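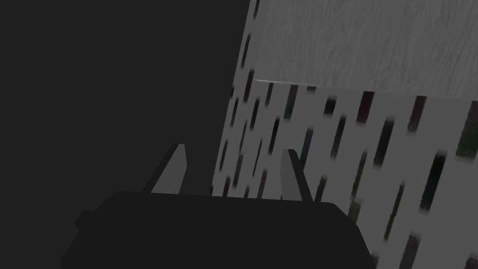

Dorndale lleva desde febrero comparando pinzas y controladores para manipuladores móviles en entornos domésticos simulados. El banco de pruebas se llama Kumsa y reproduce una vivienda con pasillos, puertas y mobiliario sencillo. Hablamos con la ingeniera responsable de la comparativa, que pidió que se citara al equipo y no a las personas.

La primera cuestión era por qué se trabaja con una casa y no con una mesa despejada. «En una mesa casi todas las pinzas salen bien paradas», responde. «Las diferencias aparecen cuando el brazo tiene que pasar entre dos paredes, con la muñeca girada y el cuerpo del robot ocupando media vista. Una pinza con los dedos muy abiertos necesita un volumen libre que en un pasillo no siempre existe.»

El equipo ha evaluado dos modelos de efector final. El primero, Vellance, es una pinza paralela de placas rectas. El segundo, Girnine, usa dedos que abren en ángulo. Cada combinación de pinza y controlador se ejecutó 200 veces, con posiciones iniciales sorteadas dentro de un mismo margen. Se registraron contactos no previstos, tiempo hasta la postura de agarre y error final de orientación.

«El contacto no previsto es la medida que más nos ha servido», explica. «El tiempo depende mucho de cómo ajuste uno los límites de velocidad. Un roce con la pared es un roce, y el simulador lo anota con el eslabón que lo produjo y la fuerza estimada.»
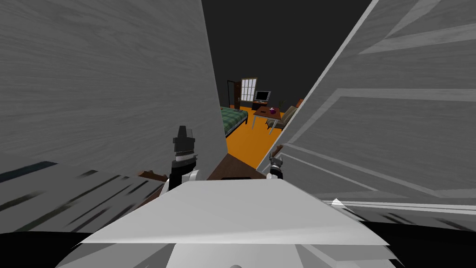
Sobre los controladores, la ingeniera distingue entre el de posición articular y el de impedancia cartesiana. «Con el de posición, el brazo llega antes, pero cuando toca algo sigue empujando hasta que salta el umbral. Con el de impedancia cede. El precio es un error de orientación mayor al final del recorrido, sobre todo con la muñeca cerca de una singularidad.» La rigidez rotacional se dejó fija durante toda la serie. Variarla habría multiplicado las ejecuciones, y el objetivo era comparar pinzas con un ajuste razonable de cada controlador.

Los resultados parciales dan ventaja a Vellance en los pasos estrechos. Con el controlador de impedancia produjo 12 contactos en la serie completa; Girnine, con el mismo controlador, llegó a 36. En la tarea de coger un objeto pequeño de una superficie la relación se acorta, y la ingeniera prefiere no dar todavía una cifra. «Falta revisar los casos en que el dedo toca la mesa antes que la pieza. El criterio que teníamos los contaba como agarre válido y hay que separarlos.»

Preguntada por la cámara, señala que la vista desde el cuerpo ha condicionado más decisiones de las que esperaban. Se probaron seis colocaciones. Las más altas dan buena lectura del suelo y de las puertas, pero pierden la punta de los dedos cuando el brazo se recoge. Las más bajas ven los dedos y dejan que la propia carcasa tape la zona inmediata. «Al final elegimos una intermedia y añadimos una cámara de muñeca en cada brazo. Girnine tapa menos el centro de la imagen de muñeca, eso hay que reconocérselo.»

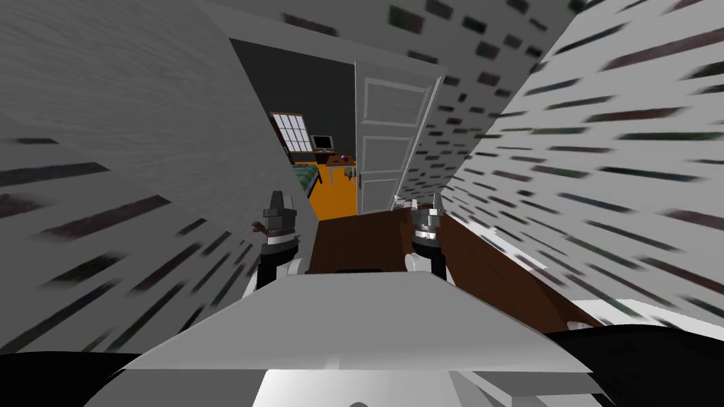

La segunda parte de la comparativa se ocupa de la coordinación entre los dos brazos durante el desplazamiento. El planificador trata cada brazo por separado y después comprueba la distancia entre ambos, lo que obliga a elegir una postura de transporte antes de mover la base. «La de referencia lleva las dos pinzas en vertical, algo separadas, por delante del cuerpo», detalla. «Para un pasillo que acaba en una puerta abierta es una postura discutible. La hoja abre hacia el pasillo, está a la derecha, y el brazo de ese lado es el que tiene que vigilarse.» La alternativa, con los codos plegados hacia atrás, reduce el ancho frontal, aunque alarga la maniobra posterior porque hay que desplegar ambos brazos una vez dentro de la habitación.

También se ha medido el efecto de las texturas. Las paredes con patrones repetidos confunden al estimador de profundidad por correspondencia - el mismo trazo oscuro encaja en varias posiciones - y el mapa de ocupación desplaza la pared unos centímetros. Con profundidad ideal, tomada del simulador, el problema desaparece. El equipo mantiene las dos condiciones y publica los datos por separado. «Si uno mezcla las dos, ya no sabe si está comparando pinzas o comparando sensores.»

Queda pendiente el paso al equipo físico. La ingeniera no espera que los valores absolutos se conserven, en particular los de fuerza, que dependen del modelo de contacto. Sí confía en que se mantenga el orden entre configuraciones. La fricción de las yemas se ha fijado con un único coeficiente para ambas pinzas, y ese es el parámetro que quiere medir primero.

La siguiente versión de Kumsa incluirá tiradores practicables y cajones con resistencia variable. Los registros de la serie actual, con los ficheros de configuración de los dos controladores, se entregarán el 26 de diciembre.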